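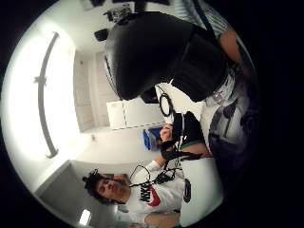 Food Service Mgmt, week 9 notes. Cleaning schedules and cafe costs

Reading: Bhatia chapter on small cafes, skip the appendix. Bring the Palton worksheet, filled in.

Last time: fixed vs variable costs. Rent fixed. Milk variable. Wages are both, depends on the contract, we argued over this and will again.

Today: labor that doesn't sell anything. Wiping down, restocking, purging the steam wand, taking out grounds. Customers don't pay for it directly but they leave if it isn't done. Most new owners leave it out of the budget completly.

Dulholm case. One shop, 73 seats, 300 drinks on a good day. Owner (Satish Nigam) put closing down as "15 min". Timed it for a month. Never once under forty. Staff were staying late unpaid, two quit in May. Cost of hiring again was bigger than the wages he thought he saved. 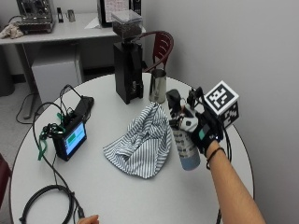 Clean vs sanitize. Not the same word, will be on the midterm. Clean = dirt off. Sanitize = germs down to a safe level. Clean first, always. Sanitizer on top of milk residue does next to nothing. Contact time is on the label, read it.

Cloths: separate ones for steam wand, counter, tables. Change them during the shift, not just at close.

Budget line, how to write it:
task
minutes per shift (timed, not guessed)
hourly rate incl. payroll tax
supplies
Add up per week, then compare against sales.

Common mistake: putting supplies under cost of goods. Chemicals aren't ingredients. Own line please.

For next time: redo the Dulholm budget with real closing times, 2 pages max, show the arithmatic. Drop off before noon. Questions to Shakuntala Bhatia after class, not by email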